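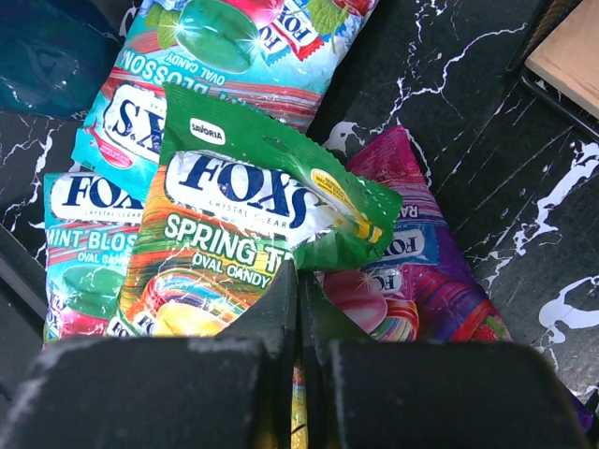 Picking From a Pile of Nearly Identical Bags: Final Report

Refugio Arriaga
Project name: Trotness

1. What we set out to do

The original proposal promised a general system for picking flexible packages out of clutter. The version you are reading about picks bags of candy off a countertop. Somewhere between the two, my advisor used the phrase "scope it down" in four consecutive meetings, and I eventually took the hint.

The task: several bags of candy are dropped in a heap. The software, which I named Trotness before learning that names are hard to change once they are in every import statement, has to decide which bag is on top, choose a place to grab it, and lift it without bringing a second bag along for the ride. It sees only through the small camera mounted at the wrist.

I chose Fox's bags because they are cheap, crinkly and all share a logo. A matching method that relies on the logo will tell you with great confidence that there is one enormous bag of Fox's covering the whole pile. I wanted a problem that punished that kind of confidence. I got one.

2. Software

Trotness has three parts, which talk to each other over a message queue called Lestari that I inherited from an earlier student. Lestari is well written and has no documentation.

The segmentation part, Bisska, takes a wrist image and returns one mask per bag. My first attempt grouped pixels by color. It did fine on a purple bag beside a green one and badly on almost everything else, as every bag in the set carries stripes in several colors and the software regarded each stripe as a new and exciting object. Two Mint Blossom bags in the same heap had the opposite trouble and came back as a single bag with a bend in it.

The second attempt is a small network trained on 153 images that I labeled by hand over most of October. I now know the outline of a Spring Tea bag better than I know my own signature. Labeling rules took longer than I expected. Upside-down bags count the same as upright ones. Stickers belong to the bag. A mask stops at the visible edge, even when you know perfectly well where the rest of the bag goes.

The ordering part looks at each pair of touching masks and votes on which is in front. The votes go into a graph, and any bag with nothing over it is a candidate. Sometimes the graph has a loop, where A is over B, B is over C and C is over A. With flexible bags this is physically possible. In my logs it was nearly always a bad mask. Trotness breaks the loop at the weakest vote and carries on.

The grasp planner, Sisodia, samples finger positions along each candidate mask and scores them. It likes raised folds and crimped ends, and dislikes anything that would put a finger down on the neighboring bag. It also has to ignore the fingers themselves, which take up the bottom of every wrist image. Before I added a fixed mask for them, Bisska would report two large black bags, always on top and always within easy reach. The planner spent an entire afternoon trying to pick up its own hand.

3. Results

I ran 123 pick attempts with the final version. Of those, 32 failed. I sorted the failures by reading the logs and watching the recordings back, a process I do not recommend right after lunch.

The largest group was double picks, where the target came up with a neighbor hooked on it. Next came slips, mostly on flat stretches of bag where the planner had found no fold and settled for optimism. The rest were ordering mistakes. In 2 attempts Lestari dropped the message and the arm did nothing at all, with great poise. I counted those as failures too.

The countertop deserves a paragraph. It has a black marble pattern with jagged white veins, and before retraining, Bisska would now and then extend a mask along a vein as if the bag had grown a root. Adding images of the bare surface to the training set fixed most of this. The remaining cases were near large white patches, and I worked around them by throwing out any mask with a long thin arm. This is a hack. It is in the code under the function name "hack".

4. What I would change

Depth would help. Everything in the ordering part is guesswork from edges, and a depth reading would settle most of the pairwise votes for free. I left it out because the proposal said "single wrist camera" and I was being stubborn.

I would also check after every lift. At present Trotness closes the fingers, raises the arm and declares victory. One more image, compared with the one before the grasp, should catch a good share of the double picks, and the hooks for it are already in Sisodia. They return True.

The code, labels and attempt logs are in the course repository. Start with the readme in the Bisska folder, then the settings file, and leave the queue timeout alone. I changed it once in November and would like that week back.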